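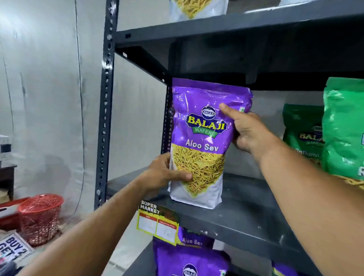 A falha que mais nos ensinou neste projeto aconteceu com o controlador em perfeito estado, os motores dentro da faixa e nenhum alarme aceso. O Lasum, nosso repositor de dois braços, fechou as garras em torno de um pacote flexível, perdeu o contato na base e, convencido de que ainda segurava o produto, empurrou o punho esquerdo contra a borda da prateleira de cima. Queríamos que a política aprendesse a repartição de tarefas entre as mãos que se vê na Figura 3, em que a esquerda ampara a parte inferior da frente do pacote de Aloo Sev e a direita pinça o canto superior direito. É uma pega linda de estudar! Cada mão tem um papel próprio, e o plástico amassa e reflete luz justamente na metade superior, onde o robô tinha mais dificuldade em estimar a superfície. Foi ao tentar reproduzir essa coordenação que chegamos ao defeito descrito nesta seção.

5.1 O incidente

O primeiro contato contra a estrutura ocorreu em agosto, no laboratório de Ellham, durante uma série de reposição sem operador dentro da célula. O braço direito tinha acabado de pinçar o canto do pacote. O esquerdo deveria amparar a base até que o produto ficasse de pé, depois abrir a garra e recuar na horizontal. O que o registro mostra é outra coisa: a base escorregou, o pacote girou em torno do canto pinçado e o braço esquerdo, em vez de interromper o movimento, iniciou a correção de altura prevista para um pacote baixo demais. Subiu. Continuou subindo até o punho encostar na prateleira superior, e só então o limite de força do manipulador parou tudo.

O dano foi pequeno, uma marca na carcaça do punho e um cabo de sensor que teve de ser trocado. O que nos deixou de cabelo em pé foi a direção do movimento. Numa loja, a altura da prateleira de cima é também a altura em que uma pessoa mexe nos produtos, e um braço que sobe por engano com força crescente é um problema de segurança, qualquer que seja o estrago na carcaça. A operação foi suspensa no mesmo dia e Natalie Horrocks assumiu a revisão dos registros.

Revistas as 1251 tentativas da campanha, encontramos 6 contatos contra a estrutura com a mesma assinatura. Todos vieram depois de uma perda de apoio na base, todos com o braço direito ainda fechado sobre o canto e todos com a estimativa de pega indicando sucesso. Vale frisar que a perda de apoio em si foi bem mais comum. Na maioria das vezes o pacote simplesmente tombava para trás e a tentativa era encerrada pela verificação visual. O contato exigia uma combinação mais específica, e reconstruí-la foi a parte mais divertida do trabalho.

5.2 Duas mãos, uma só estimativa

A política foi treinada com 424 demonstrações humanas feitas diante de uma estante metálica montada como gôndola, com etiquetas de preço na borda e produtos em mais de um nível. As câmeras ficavam na altura da cabeça. Desse ponto de vista a mão direita costuma aparecer bem, enquanto a esquerda, quando ampara a frente do pacote, cobre exatamente a região onde gostaríamos de medir o contato. O modelo resolveu a ambiguidade de um jeito econômico: aprendeu a tratar o canto superior como indicador do pacote inteiro. Se o canto estava preso, o pacote estava preso.

Para uma caixa rígida isso funcionaria muito bem. Um pacote flexível tem outra vida. O canto pode ficar imóvel entre os dedos enquanto a base se desloca vários centímetros, o conteúdo se acomoda e o centro de massa muda de lugar durante o próprio movimento. A política nunca tinha visto esse estado com rótulo de falha. Nas demonstrações, quem segurava o pacote percebia o escorregamento pelo tato e corrigia a mão esquerda antes que a câmera registrasse algo útil. A correção existia nos dados, mas aparecia como uma pequena subida do punho esquerdo, sem causa visível.

Foi essa subida que o Lasum reproduziu! A pessoa sobe um pouco, reencontra o plástico e para. O robô subia, não reencontrava nada e repetia o comando, já que a observação seguinte continuava parecida com a anterior. Jinfeng Xue mostrou isso com uma elegância que ainda nos anima: congelou a imagem do canto, fez variar apenas a posição da base em simulação e obteve praticamente a mesma ação em todos os casos. O laço estava fechado no papel e aberto na prática.

5.3 O papel do brilho e da inclinação

Restava explicar a verificação visual, que deveria ter abortado a manobra antes do contato. Ela compara o contorno do pacote com um modelo vertical e pede nova leitura quando a diferença passa de um limiar. Em pacotes inclinados o limiar tinha sido relaxado durante a calibração em Catterall, numa tentativa bem-intencionada de evitar interrupções excessivas. Some-se a isso o reflexo no plástico, que apagava parte do contorno e fazia o verificador recorrer ao último valor confiável. Com o valor antigo ainda válido, um pacote já caído podia passar por um pacote levemente torto.

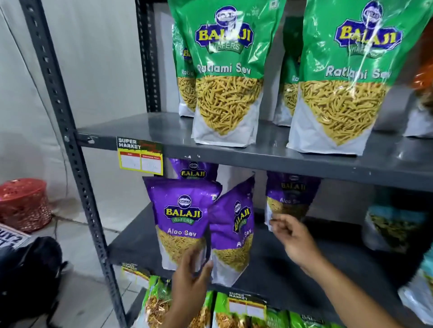 Gwion Gwynne

A condição de trabalho da Figura 4 reúne quase tudo o que confundia o verificador. Um dos pacotes roxos do nível intermediário está inclinado para a direita, com o logotipo e o nome do produto em diagonal, e no da direita o brilho encobre parte do logotipo. Os dedos da mão esquerda contornam a borda inferior do pacote da frente, à esquerda. Para uma pessoa, é uma prateleira banal. Para o nosso verificador era um campo minado, com vários rótulos quase iguais em orientações diferentes e nenhuma garantia de que o contorno escolhido pertencesse ao pacote que a garra estava tocando.

Essa última possibilidade se confirmou em parte dos registros. Com produtos idênticos lado a lado, o rastreador às vezes trocava de instância no momento em que o braço encobria a base. O pacote manipulado caía, o vizinho continuava de pé, e o verificador relatava com toda a tranquilidade que o produto estava no lugar. Chanida Intarasuk chamou isso de troca de testemunha, e o nome pegou no grupo inteiro.

5.4 Correções

A primeira mudança foi separar as estimativas. Cada mão passou a ter a sua própria variável de contato, calculada com sinal local, e a política só recebe autorização para erguer o punho esquerdo quando a garra esquerda confirma apoio. O sinal vem da corrente dos dedos combinada com o sensor tátil da ponta. Se o apoio desaparece por mais de cerca de 200 ms, o braço esquerdo para, mantém a posição e espera. O braço direito conserva a pinça com força reduzida, o que evita soltar o pacote sobre os produtos vizinhos.

A segunda mudança foi um teto geométrico. A altura máxima do punho agora depende do nível em que o robô trabalha, medida a partir da borda da prateleira superior e verificada fora da política, no controlador de segurança. É uma solução quase vergonhosamente simples e gostamos muito dela. O aprendizado pode errar à vontade dentro de um volume em que o erro não encontra metal nem gente.

Por fim, o verificador perdeu o direito de reutilizar leituras antigas durante o contato. Quando o brilho apaga o contorno, o resultado é "desconhecido", e desconhecido conta como falha. O limiar relaxado de Catterall foi removido. Isso aumentou as paradas, como esperávamos, e parte delas é irritante: o robô desiste de pacotes que qualquer pessoa endireitaria com um toque. Preferimos conviver com a irritação enquanto o rastreamento de instâncias não melhora.

5.5 Reexecução e limites

Repetimos com o sistema corrigido as condições dos contatos registrados, provocando a perda de apoio com uma película de baixo atrito colada na base do pacote. Em nenhuma delas o punho ultrapassou o teto, e a parada do braço esquerdo ocorreu antes da segunda correção de altura. Ver o braço hesitar, ficar quieto e esperar foi um dos momentos mais empolgantes da campanha!

O procedimento tem limites claros. A película produz um escorregamento mais regular que o de uma pega malfeita, e não reproduzimos a troca de instância de maneira controlada; ela apareceu quando quis. Também não testamos embalagens cujo conteúdo se desloca de forma brusca, nem prateleiras com altura livre menor que a do conjunto punho e garra. A equipe da Hudeo, que opera uma célula com cinemática parecida, encontrou um comportamento semelhante no braço oposto, e estamos comparando os registros para saber se a origem é a mesma.

Uma questão de dados continua aberta. As correções táteis humanas são preciosas e seria um desperdício descartá-las por falta de causa visível. Mieke Jacobs está reanotando as demonstrações com um rótulo específico para o instante em que a mão de apoio se move enquanto a outra permanece parada. Nos primeiros trechos reanotados, a política passou a procurar a base para os lados antes de tentar subir, comportamento que aparece nas próprias demonstrações e que o modelo original ignorava. O conjunto completo será avaliado com o teto geométrico ativo desde a primeira execução.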